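4.2 What players did between sessions
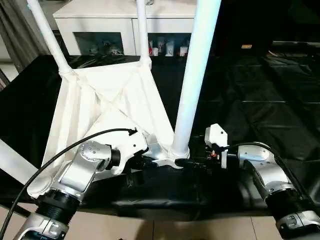
Figure 3. Folding frame and cover on the table.

I went into the Clakstead campaign logs expecting rules arguments, and what I got was snack planning - pages of it. Of the 3632 messages our groups sent, 1047 never mentioned the game at all! Vitória Carrilho (who coded half of them with me) kept a separate pile for camp talk, where players worked out how their characters slept, and one group spent a whole evening on a tent much like the white one in Figure 3, cloth pulled between three legs. I loved that pile. Only 357 messages quoted a rule.

Comments

Nuria Segura: Did the Lonelent groups do this too?

Bettencourt: Our table is 90% snacks, can confirm.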